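Kivis Robotics Lab, Pridton
June 2024

1/ The Kivis lab has opened planning for next year's equipment budget. This thread sets out what we intend to buy and what we will keep. Questions may be sent to Kyu-ri Song, who holds the equipment plan.

2/ The first line is the assembly workcell. A second cell at our Breltthorpe site would need an arm, a gripper, a black table and a green backdrop.
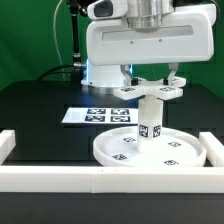

Delivery times matter as much as price. The supplier, Hong, quotes 90 days for an arm, so orders must be approved before the fall term.

3/ Printed parts are a small cost per piece, but they wear and must be replaced as sets. We are asking for $500 to cover reprints and new markers. 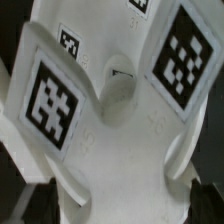
White 3D-printed part with square markers, seen up close.

4/ We request 8 full part sets, divided evenly between the two sites. Each group will receive 4. Spare gripper fingers are listed separately -- please do not charge them to the parts line.

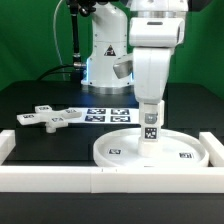 Cross-shaped part on the table, left of the round tray.

5/ Items we will not replace this year: the tables, the backdrops and the border rails. These were reviewed in May and remain in good order.

6/ Groups that share the cell should send their expected hours with their request. We will use those figures to decide whether Breltthorpe receives a full cell or a table and parts only. 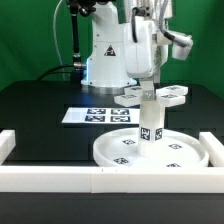

7/ How to submit
Use the standard equipment form, one form per item. Attach the written quote and name the person who will accept delivery. Service contracts go on the same form as the equipment they cover -- training costs do not.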